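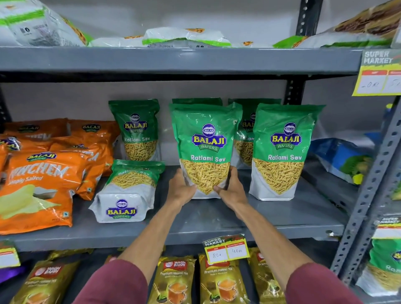 Questions people ask me about the shelf paper

I'm Inês Neves, and I did most of the work on Kirkorside, our method for teaching a robot to tidy and restock shop shelves from videos of people doing it. The same questions keep landing in my inbox, so I've put my answers in one place.

What's the short version?

We record people handling groceries from a head-height view, pull out where the hands go and when they grip, and train a policy on that. Then we add a small amount of robot data on top. With 1,620 human clips and 396 robot runs, the robot did better at straightening soft packets than it did with the robot runs alone. It's still slow!

Why snack packets? Boxes would be so much easier.

They would, and we started with boxes, and the results were so good I got suspicious. A box stays box-shaped. A pouch of sev sags, slides and folds over when you pinch the top, and the stuff inside moves around while you're holding it. Most people use two hands for the bigger ones without thinking about it – one on the side, the other under a corner – and that's the habit I wanted the robot to pick up. Chip bags are a different headache again, all air and crinkle.

Do you track every finger?

No. We tried that for months and I'd like those months back. Fingers vanish behind the packet all the time, and the tracker happily makes something up. Now we keep the wrist position, the direction the palm faces, and a single number for how closed the hand is. Tomos Ruddock wrote the filter that throws out bad stretches, and it made a bigger difference than the model change we were all so proud of.

Does clutter on the shelf hurt?

Less than I expected during training, more than I'd like at test time. Identical packets are the worst part. If one pouch is half hidden behind another of the same kind, the robot may change its mind mid-reach about which one it's going for. We now lock the target before the arm moves, which helps, although if a neighbor falls over during the reach you're stuck with the old plan.

Can it read price labels?

It doesn't try to. Labels are just part of the view as far as the policy is concerned. Dagný Hjaltested tested blurring them all out and scores barely moved, so I'm fairly comfortable saying it isn't cheating by reading the shelf edge.

How many products did you test on?

12 product types, and 5 of those were never in the training clips. It copes with a new pouch if the size is familiar. Tiny sachets, forget it.

Do the clips need to be neat?

Please don't make them neat! Our first batch was very careful and slow, and the robot learned to be careful and slow too, with long pauses in strange places. Ask people to work at their normal speed. Fumbles can stay in if the person recovers, and we cut the clip if they give up.

What hardware do I need?

Two arms, simple grippers, a camera up top. We used soft pads on the fingers, and I'd do that again – bare metal punctured more packets than I care to admit. Training fits on one decent desktop machine if you leave it going overnight.

Will you share the code?

Yes, the filter and the training scripts first. Clips take longer, as each person who recorded them gets to look theirs over before release. Thongchai Boonyarit is handling that side, and I'm aiming for July.

I tried it and my robot just hovers above the packet. Help?

Check your camera height first. Ours sits near eye level, and if yours is much lower the depth estimates drift and the hand never quite commits. If that looks fine, send me a short recording along with your config file.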